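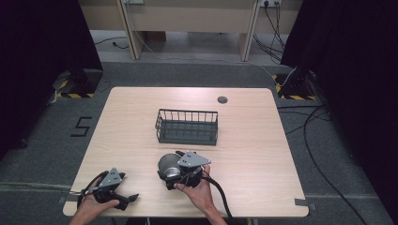 A wire basket on a light wood-grain table.

Finders, keepers and the Theft Act

August 21, 2026

In January a cleaner at a business park in Ziltholm found an envelope behind a radiator. It contained 370 pounds in notes and had no name on it. She put it in her locker, meaning to ask somebody about it, and then she went on leave for 12 days. When she came back, her employer, a cleaning company named Rolden, had already opened a disciplinary file and the police had been informed.

No charge followed, but the case was discussed a good deal in the town, and I was surprised how many people believed that she had nothing to answer. The money was lost, they told me, so it belonged to the one who found it. Children say this in the playground and many adults continue to think it.

The law in England and Wales says something different. Theft is defined in section 1 of the Theft Act 1968 as dishonestly appropriating property belonging to another, with the intention of permanently depriving the other of it. A thing which is lost still belongs to the person who lost it. Only if the owner has truly abandoned it does it stop being his or hers, and the courts do not find abandonment easily. Somebody who has stopped looking for a ring has not, for this reason alone, given it up.

Most of these cases depend on the word "dishonestly". Section 2 of the Act gives some help to the finder. A person is not dishonest if he believes that the owner cannot be discovered by taking reasonable steps. The belief has to be a real one, but it does not have to be correct. A single coin on a pavement is therefore a very different matter from a telephone with a lock screen which rings all evening.

What is reasonable depends on the thing and on the place. At Calimlim, a café opposite the bus station, the staff write each found object in a notebook and keep it for 50 days. Nothing in the Act mentions a notebook or fifty days, but a written record made at the time is good evidence of what a person had in mind, and this is what a court would want to know.

There is also the question of later decisions. A person may pick up a bag quite innocently, with the plan to return it, and keep it two weeks afterwards when the plan has become inconvenient. Under section 3, a later assumption of the owner's rights can be an appropriation also, even when the bag was first taken without any bad thought.

The place of the finding may give rights to a third person — the occupier of the building. Employees who find something in the course of their work will generally have to hand it to the employer, whose claim is better than theirs, although weaker than that of the true owner. Rolden had this rule in its staff handbook, on a page between the parking permits and the instructions for the Flarex floor machine. The cleaner had signed for the handbook on her first morning, together with over 120 other pages.

She still works in Ziltholm, for a different company. The owner of the envelope did not come forward.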